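Chapter 3

What Are You Buying, Exactly?

In this chapter
Writing down the job before you write down the machine
The costs that hide next to the arm
Planning the table, the floor and the cameras
A first budget worksheet

I bought my first robot arm the way some people buy a boat. I'd seen one at a trade fair, I had money left in the year's budget, and I signed for it on a Tuesday before lunch. Then it arrived, and I found out I owned an arm and nothing else! No stand, no gripper that could hold anything I cared about, no place to bolt it down. It spent most of a year in its crate while I scraped together the rest.

So before we get anywhere near a price list, I want you to write one paragraph about the job. Plain words, please. What gets picked up, where it sits, what it looks like when it isn't sitting nicely, and how you'll know the work is done. I'm going to use table clearing all through this chapter, partly because I've planned for it myself and partly because everybody has cleared a table.

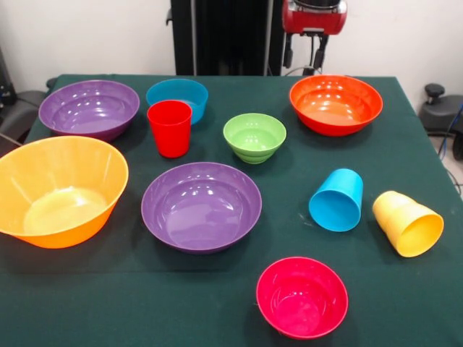 Your paragraph should spend most of its words on the objects, and you'll be tempted to skip that part. "Dishes" isn't enough to buy a gripper with. A tall cup standing up is one kind of grasp, and the same sort of cup lying down, like the light blue and yellow ones here, is quite another (the rim has moved, and the thing can roll). A wide bowl gives you a rim to pinch. A small deep one with stepped sides may want different fingers, or a different approach angle, and you'd like to know that while you're still comparing quotes. I usually lay everything out on a cloth and try each piece with two fingers of one hand. It looks silly and it has saved me a lot of money.

3.1 The arm is one line on the sheet

Let me give you a worksheet I've kept from a small bench project in Skilalstead. We named the project Clulik. We had quotes from two suppliers, Dremlow and Baláž, and at first glance Dremlow was cheaper by a mile. Then we filled in the other lines.

Gripper and spare fingers: 1375
Stand, table, cloth, mounting plates: 3000
Cameras: 2
Days of setup before any useful work: 8

The money is in dollars, and neither figure was in the Dremlow quote. Baláž had folded the gripper and the mounting hardware into its price, so once we put the two quotes on the same footing they came out close enough that we picked on delivery time. I'm not telling you to go with the bigger quote. I'm telling you to make every supplier answer the same list, even if you have to type the list yourself and send it over with blanks.

3.2 Floor space, cables and reach

People measure the table. Please measure the room too, with the chairs in it. You need space for the base, space for the stands, and space for a person to walk up and reset the objects without climbing over anything. 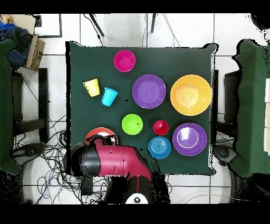 Cables get their own line in my budgets now, and I wish they always had. Every device you add brings at least one, and often a power supply as well, and they all want to end up in the same spot. Look at the white tiles to the lower left of the table, where a tangle of black cable has spread over the floor. A job like that needs cable covers, ties, a longer run here and there, and an afternoon of somebody's time. Put it all down as setup cost. Then draw your plan from directly overhead, to scale, and sketch in where the cables go before you decide which side people will walk on.

Reach belongs on the same drawing. Mark the base, swing an arc for the longest comfortable reach, and see which objects land outside it. Suppliers quote the reach at full stretch, and you won't want to work at full stretch.

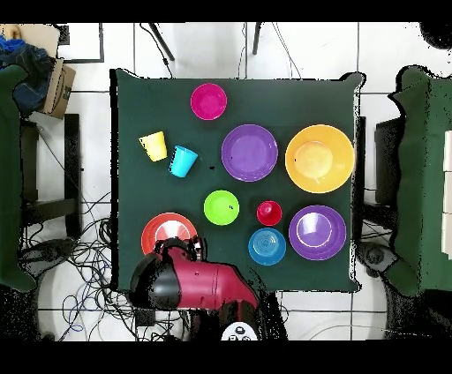
Figure 3.3 An arm reaching onto the table from one edge, with its gripper over the orange-red plate. Note the chairs on both sides when you plan your clearances.

3.3 How many views do you need?

I get asked this more than anything else, and my answer is to start from what could be hidden. From overhead, you get a good layout of where things are and a poor sense of how tall they are. From the side, height is easy, but one object can stand in front of another. Try both with your phone before you spend a cent! Hold it where the camera would go, take a few shots, and ask whether you could point to every item on the table.

Budget for mounting as well as for the camera. A cheap bracket that sags will cost you a morning of recalibration each time, and I've paid that bill more than once.

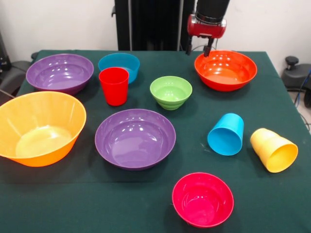
Figure 3.4 A view from beside the table. The red cup hides part of the blue bowl.

Before you go on to Section 3.4, write your job paragraph and copy out the worksheet lines with your own numbers. Leave blanks where you don't know. We'll fill those in next, starting with the gripper.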